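Clislow Opens Second Kitchenware Store, in Gallardo

GALLARDO, November 2024 - Clislow, the independent kitchenware and tableware retailer, has opened its second store, on the ground floor of the former Dekis furniture building. The new store is open seven days a week and carries the full Clislow range, along with a repair counter and a section for used and discontinued tableware.

The opening follows a renovation that began in July. The original shop windows and the wide front staircase have been kept. Lighting and heating have been replaced throughout, and a ramp has been added at the side entrance, next to the parking lot.

What the store carries

The Gallardo store stocks 1,195 separate items, from mixing bowls and baking sheets to storage jars, table linens and everyday cutlery. Most are held on site and can be taken home the same day. Larger items - chiefly stockpots and complete dinner services - are kept at the company's warehouse and delivered to the store or to the customer's address.

The Flarnari line of plain white stoneware, previously sold only as boxed sets, is available by the single piece for the first time. Customers who have broken a plate or lost a lid can now replace it without buying a full set. Single pieces from earlier Flarnari patterns are sold in the used section while supplies last.

Repairs and sharpening

The repair counter accepts kitchen knives, scissors, pan handles and most hand-cranked appliances, whether or not they were bought from Clislow. Knives left before noon are normally ready by closing time. Other repairs are priced after inspection, and no work is started until the customer has agreed to the cost. Electrical appliances are not accepted at this time.

Customers are asked to wrap blades in cardboard or a thick towel before bringing them in.
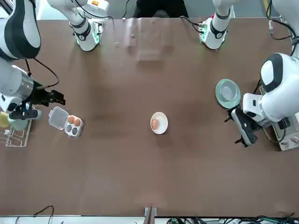 Hours and access

The store is open from 9 a.m. to 6 p.m. Monday through Saturday and from 11 a.m. to 4 p.m. on Sunday. The repair counter is closed on Sunday, but finished repairs can be picked up at the main register.

Parking is free for 2 hours in the lot behind the building. The entrance at 268 Station Street is closest to the bus stop.

Gift cards and store credit issued at the first Clislow store are valid in Gallardo. Returns may be made at either location with a receipt.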